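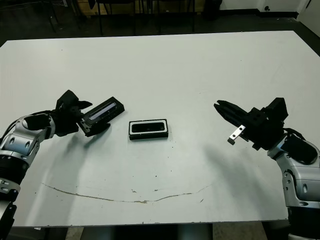
A small black tray on a white tabletop.

Riltura Questions Rosy Forecasts for Island Tourism

18 February 2020 — Travel research firm Riltura today urged hotel owners in Plekari to be careful with claims that foreign arrivals will double by next summer. The forecast, put out in November by booking site Skemlow, rests on answers from 201 people.

"Saying you would like to visit a place costs nothing," said Lefteris Psarras, who wrote the Riltura review. "We asked how many had bought a ticket. We are still waiting for an answer."

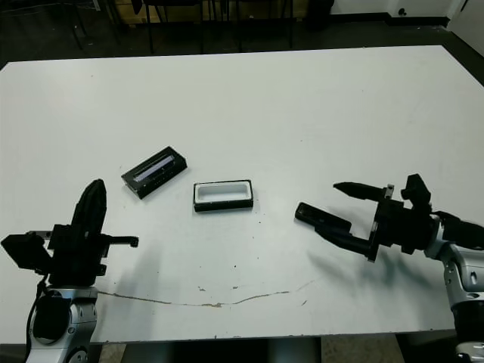 Riltura put its own questions to 399 travelers. Of these, 102 named Plekari as somewhere they might go, but only two had booked a room. The firm says its survey has limits too — it was done online and in one language. 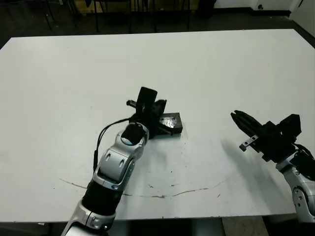 What Hotels Should Ask

Owners being asked to pay for extra listings should request the full survey, including the wording of each question. Riltura also wants to know why day visitors were counted as overnight guests.

The full review is free on request.

Recent releases
Wei Drops Winter Ferry Package
Do Travel Awards Fill Rooms?
Plekari Bed Tax: Who Pays?

Contact: Riltura Press Office | © 2020 Riltura | Back to top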